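Raridero Publishes First Findings on Kitchen Chores and Automation

Posted 9th November

The Raridero Institute for Domestic Technology has released the first part of its study on whether general-purpose machines are ready to take over routine work in homes and small shops. The report covers kitchen tasks only. A second part, on shop-floor work, is planned for June.

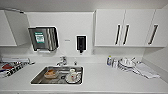
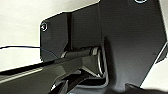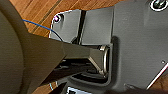

The study was carried out with two partners, the equipment maker Wuvunus and the housing association Follau, which manages 700 apartments and has an interest in assisted living for older tenants. Over the course of the project, the partners recorded 4000 attempts at everyday chores. These included rinsing and stacking dishes, wiping counters, folding towels, opening and closing cabinet doors, and putting items back where they belong.

The main finding is that performance depends far more on the state of the room than on the chore itself. When a counter held a single object in a known position, the machines completed the assigned task in most attempts. When the same counter held the ordinary mix of cups, plates, bottles and cloths found in a shared kitchen, the completion rate fell to 40 percent. The report notes that a person entering such a kitchen would not regard it as unusually untidy.

Dishwashing remains the weakest category. Glass and polished metal continue to cause errors in judging distance, and food residue is often missed on first inspection. Stacking cups and plates in a drying rack was completed more reliably, although the institute observed that the work took much longer than it would take a person. Soft items such as towels were handled safely but seldom folded to the standard set out in the test plan.

Cabinet doors produced mixed results. Doors fitted with bar handles were opened successfully in nearly all attempts. Closing them again was less dependable, and in a number of cases the door was left ajar while the next task began. The institute has asked its partners to treat an open door as an unfinished task in all future scoring.

The report also addresses cost. Under present conditions, a household would need a trained person available to step in during most sessions, and the institute does not consider this a saving of labor. It does see near-term value for residents who have difficulty reaching or lifting, provided that the list of chores is short and agreed in advance.

Follau has confirmed that it will not introduce the machines into occupied apartments at this stage. A limited trial in common kitchens is under review. Wuvunus will continue work on the Tello control software, with priority given to cluttered surfaces and to recovery after a dropped or misplaced item.

The scoring sheets and the full list of chores are contained in an annex to the report. Printed copies are limited to 100 and may be requested in writing from the institute's publications office. Housing providers and shop owners who wish to propose tasks for the second part of the study should send a short description of the work, including the size of the room and the number of people who normally use it.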